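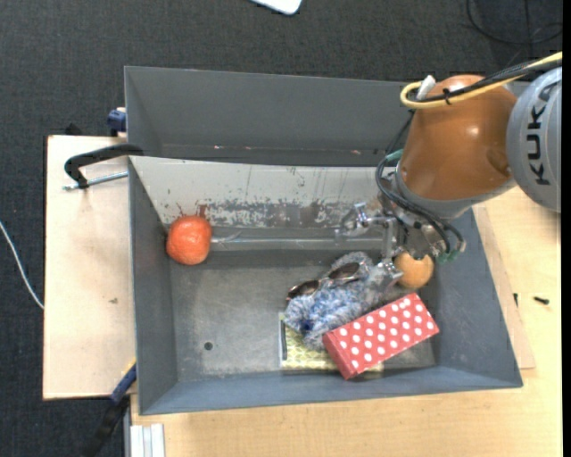 Tuesday, January 7, 2020. The bin at Findthorpe, sunglasses on top of the fluffy thing.

Back at work after the break, and I spent most of the day on the rules sheet instead of the arm (my own fault, I volunteered for it in September and then hid from it). The old sheet had eight rules. I got it down to six, then put two back in before lunch, so make of that what you will!

The one we argued over was how to load the bin. Eleo wants the objects spread out so every run is comparable. The Troser people want them heaped, boxes leaning on soft stuff, and I have to say I'm with them. If you only ever practice on tidy bins, your score means nothing the day somebody hands you a messy one. So the new wording is: tip them in, hands off, no nudging the polka dot box so it sits nicely. I have nudged that box. I'm not proud of it.

Then clamps. The rule now says check every clamp by hand before the first run of the day, and write down that you did it. I wanted "and again after any hard contact with the wall," and got it, after almost an hour of talking. Also no loose hardware on the tabletop during a run, screws included. I think that one was aimed at me.

The stop rule stayed exactly as it was, thank goodness: three failed grasps on the same object and you stop and log it, and no reaching into the bin until the arm is stopped and you've said so out loud. I feel silly saying it when I'm alone in there, but I do say it.

Skyrme gets the draft next and they'll want page numbers and a revision table, they always do. I still have to rewrite rule 4, the one on cables, which currently runs on for half a page and uses the word "adequate" way too often. Tomorrow, with coffee.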